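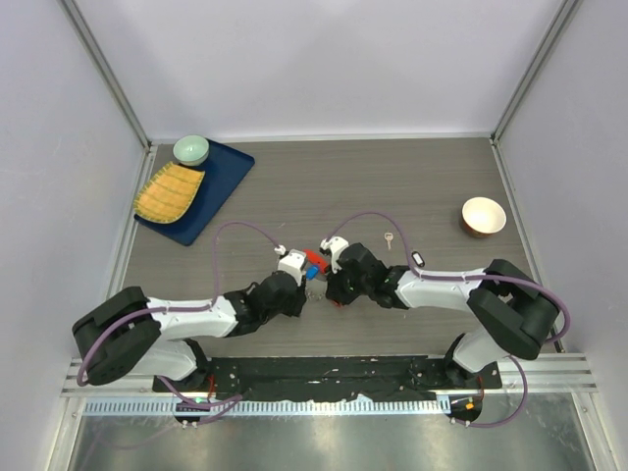 Can a two-armed robot tidy up a kitchen table yet?

Sometimes, slowly, and only if you don't need the table back before dinner.

I spent most of November with the Rellell, a pair of white arms bolted to the front of a bench, and I wanted to like it more than I did. Sostonport sells it as a helper for "everyday sorting." In practice that means keys, bowls, a tray, and the small junk that ends up in the middle of any table. It's a fair test, the kind of thing a bored eight-year-old can finish while talking.

Bowls went well. Out of 60 tries at moving an empty bowl onto a tray, it failed 3 times, and I've had roommates with worse numbers. Keys were harder. A flat key gives the grippers very little to hold, and both arms would sometimes close in on the same spot, stop a short way apart, and wait for each other. Bilal Harb, who shares my workshop, started calling this the committee meeting.

Tiny bits are where I lost patience. Anything small and see-through gets pushed around more than picked up. One session of clearing odds and ends took over 40 minutes. I timed myself afterward and quit the comparison out of pity.

Setup is dull but clear. The printed guide is good. The cables loop up over the arms, and I never stopped worrying about them, although none of mine snagged. The padding on the elbows feels sturdy. Soft things like woven mats I would leave out of the plan entirely, as mine got dragged twice with a bowl still on it.

Sostonport told me the next software update draws on 1,000 extra hours of practice runs. Fine, but I can only review what I have. The older Wernia single arm that Aisling Cronin lent me was slower with bowls and about as bad with keys, and it takes up half the bench.

Worth it for a lab or a shop that sorts the same chunky parts all day. For a house, keep your money. Mine goes back on the truck in the morning, and the key is going on its hook by hand.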